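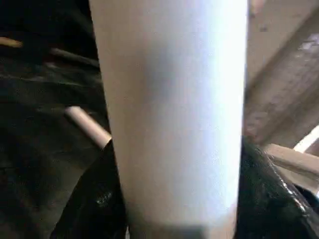
**How do I stop a white plastic tube from wobbling where it screws into the base of a stool?**

Unscrew it fully, clean the thread with a dry brush, and start it again by hand with the base upside down. Turn it backwards until you feel a small click, then forwards. Most wobble comes from a thread that was started crooked.

**Kanokwan Khunthong**

I have a Cusero stool in white plastic, bought in March. The thick centre tube goes in almost to the end and then stops, and when I sit the whole thing leans. I have tried it 10 times already. Should I use oil, or glue, or is the part bad?

---
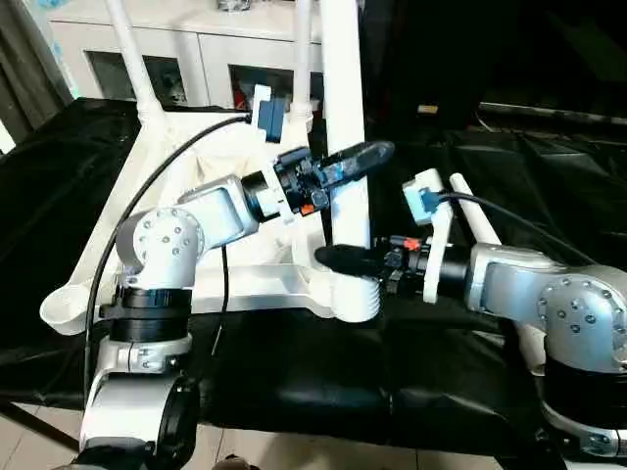
*234 words*

**Meenakshi Kushwaha**

Please do not use glue, you will never take it apart again. Put a thick cloth on the table and lay the base on it with the legs up, so nothing gets scratched. One hand stays low on the tube, close to the thread, and the other hand keeps the base still. If you hold the tube only at the top, it tips a little and the ridges cross each other. I made this mistake with a Drenden chair and spent a whole evening on it.

No oil also. Some oils are not good for plastic – a bit of dry candle wax on the ridges is enough. Leave the thin legs slightly free until the centre tube is in, then push them home.

**Princess Marquez**

mine was just bad, shop changed it

**Lamduan Thongdee**

I agree with Meenakshi about the wax. I would also look at the first ridge with a torch. If it is flat or torn at one place, no cleaning will help and you must ask for a new tube. The seller of mine wanted the part number, it was 143 and printed in the leaflet, so keep the leaflet.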